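# Zorkham equipment planning notes

Hello and welcome! This folder holds the shopping list, the budget sheet and the notes behind them for the Zorkham cloth-handling work. I started writing it all down in March after the second person in a row asked me why we wanted more hand-held grippers before a second arm, and I figured a README would save everybody some email.

The short version is that we plan to buy 8 hand-held grippers over two orders, with 4 in the first. The arm stays on the list, but it moves to next year's money. Cloth is hard on fingers and joints (denim most of all, with those thick seams), so please budget for spare linkages from day one and don't let anyone talk you into treating them as an extra!

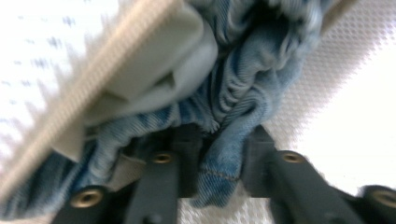

Spares go in their own column in `budget.csv`, next to the quoted price and the lead time. Ploltetti quoted us 7 weeks for linkage sets, and Istham came in at about 11 for much the same parts, though their shipping was kinder. I've kept both quotes in the `quotes` folder, along with my slightly rambling comments, which you're welcome to skip.

## What's in the folder

- `budget.csv`: one row per item, prices before tax
- `quotes/`: supplier letters as they arrived
- `wishlist.md`: the arm, a second work table, better lamps
- `garments.csv`: clothes we'd like to buy for practice, secondhand where we can

## Before you change anything

Please add a new row when a price changes and leave the old one where it is. I do look back at them, more often than I'd like to admit. If you're pricing the arm, remember to include the mount and the training day, as I forgot both the first time around and had to go back and ask for more.

Questions and better prices are always welcome. Trilok Malhotra keeps this page.

Filed under: Robotics, Purchasing, Planning

Related
- Hjaltadóttir bench layout
- Spare parts log
- Ploltetti order form notes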